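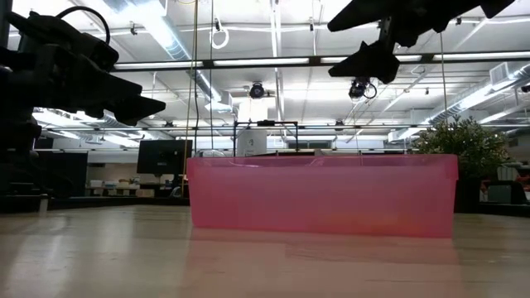 Wedby asks whether a pink see-through bin will go cloudy if it is washed too hot, and whether hair ties can be stored in one without marking it. The bins came without any label and the plan is to keep small bathroom things in them, one kind per bin.

Posted 27 March 2022

Turngate
Depends on the plastic. Look on the underside for a recycling number. If it is polystyrene (6), stay out of the dishwasher and wash by hand in lukewarm water with a little dish soap. Polypropylene (5) will take hotter water, but I still keep mine on the top rack. Clouding usually comes from fine scratches or hard water film. Film comes off with white vinegar – leave it for 10 minutes, then rinse. Scratches stay.

No number means treat it as 6.

Adebisi
just use a shoebox, I've had the same one for years

Gresevetti
Agree with Turngate on the washing. On the hair ties: rubber can react with some plastics when the two are left pressed together for months, and the result is a dull or sticky mark. 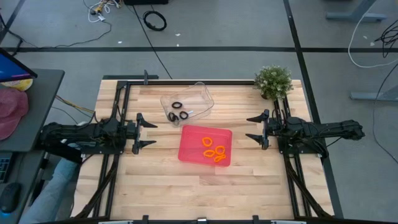
A shallow tub is better than a deep bin for this, as the ties lie flat and don't end up packed at the bottom. Line it with a piece of plain paper cut to size and change the paper when it looks stained. Keep the tub off the windowsill, too. Sun does more harm to rubber than the plastic does.

I put a batch of about 100 ties away in February with paper under half of them. No marks on either side so far, but that is too short a time to prove much. Fabric-covered ties can go in without a liner – check for bare rubber at the join first.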